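Search topics, posts, members
Search

Vononton Board › Home and Hobby › Repairs and Upkeep

Office chair that sinks slowly: replace the cylinder or stop caring?

Last updated 03/11/2025
Reading time: 4 min

jtichy_workshop

Hello all. English is my third language, so please be patient with my terms.

I have an office chair which I bought used from a company that was closing. It is a good chair and I like the back of it very much. The problem is that it sinks. I sit down in the morning at the correct height, and by lunch my elbows are below the table. I pull the lever, I go up, and it begins again. The sinking got worse in December, when I moved the desk to the room without heating, but I don't know if this is connected.

I have read three different kinds of advice. One is to replace the gas cylinder. The second is to put a piece of plastic pipe around the piston, so the chair stays at one height for ever. The third is to put a hose clamp there and tighten it. I am willing to spend 35 on a new cylinder but I am afraid of the removal, which everybody describes as a fight.

What would you do?

Juraj

greenwood_w

Replace it. The pipe trick works but then you own a stool with a back. I did mine in 20 minutes, and most of that was looking for the rubber mallet.

Turn the chair upside down, pipe wrench on the cylinder close to the seat plate, twist and pull. It's only a taper fit, there's no thread. Then knock it out of the base with the mallet from the other side.

Wayne

elikem.a

I disagree a little with Wayne. For him it was 20 minutes. My first one took a whole evening and I bent the seat plate, because I was hitting it from the wrong direction. I think it depends on how many years the two parts have been pressed together, and on the weight of the person who was sitting there.

My advice: penetrating oil around the joint, leave it for the night, and only then start with the wrench. Please do not use heat. There is gas under pressure inside, and I have seen people recommend a torch on other forums.

About the pipe: I used one for 4 years and I was satisfied. If only one person uses the chair, and that person has only one desk, the adjustment is not needed. I cut the pipe a bit too long at first, so measure while you are sitting in your normal shoes.

jtichy_workshop

Thank you both. Elikem, how did you get the pipe around the piston without taking the chair apart? Did you cut it along the length?

elikem.a

Yes, one cut along the whole length, then you open it with your hands and it snaps on. You must pull up the plastic cover first, the one that slides like a telescope. Some people throw this cover away. I kept it, it hides the ugly pipe.

vilo_h

Before you buy anything, measure. This is the mistake which I see most often here. Cylinders do not all have the same diameter, and the length of the stroke is different too. My neighbor ordered one which was too tall and his feet did not reach the floor any more. He sold the new cylinder to me, and for me it was also too tall.

Measure the outer tube below the cover, then the total length when it is fully up, then only the part that moves. Write it down and compare with the drawing from the seller. If the seller has no drawing, choose another seller.

Vilém

greenwood_w

Fair point on the measuring. I got lucky, mine was a standard size.

Still don't agree about the pipe though. A worn cylinder usually gets sloppy side to side as well, and a sleeve won't cure that. You'll hear it creak every time you lean.

vilo_h

Mine does not creak. But I put a little grease.

sasaki_genji

I come to this topic with a different question, I hope it is permitted. I replaced the cylinder in my chair two years ago and the chair still felt lower than before. I was angry with the seller and wrote him a long message. Later I understood that the cylinder was fine. The foam in the seat had become flat. I was sitting almost on the board.

So, Juraj, please make one small test. Put a piece of tape on the wall at the height of the armrest. Sit and work as normal, and look at the tape after some hours. If the armrest goes down, it is the cylinder. If it stays next to the tape but you feel lower, it is the foam.

I changed the foam for a firmer one and kept the old mesh cover — washed by hand, dried flat, stapled again from below. The corners are difficult. Pull the middle of each side first and leave the corners for the end.

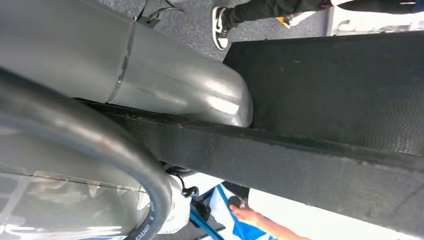 Bent tube and black padding, close up.

jtichy_workshop

Genji, this is a clever test. I put the tape this morning. After three hours the armrest was lower by the width of my thumb, so I think the cylinder is guilty. But I also pressed the foam with my fist and I could feel the board, so maybe both are guilty.

I will measure tonight as Vilém wrote, and put the oil as Elikem wrote.

elikem.a

If you do both, do the foam second. When the seat is upside down on the floor and you are pulling with a wrench, the cover gets dirty and can tear. I would be sorry for new foam.

greenwood_w

Agree with Elikem for once. And put an old blanket under it.

radarlove_77

Has anyone tried a Stostis cylinder? They are cheaper than the others in the shop near me but I can't find anything written about them.

vilo_h

I did not try it. Ask for the drawing, and also ask what weight it is made for. The price alone tells you nothing.

jtichy_workshop

Small report. The old cylinder is out of the seat plate. The oil helped, or the anger helped. The other end is still in the base and does not move at all. I hit it from below with a hammer and a piece of wood until the neighbors were knocking back.

greenwood_w

From below is right, but hit the outer rim, not the center. The center pin just moves in and you lose all the force. An old socket that fits over the pin works well. Stand the base on two blocks so the cylinder has room to drop.

jtichy_workshop

It dropped! I hit with the socket, four or five times, and it fell on the blanket. Thank you, Wayne. The new one arrives next week, I ordered the same length as the old one. Until then I am sitting on a kitchen chair and I miss the sinking one.

sasaki_genji

Good. When it arrives, do not put grease on the two tapered ends, they must be clean and dry so they hold. Then sit down on it with your full weight a few times. And please tell us about the foam, I still have half a sheet left and can send you the name of the type.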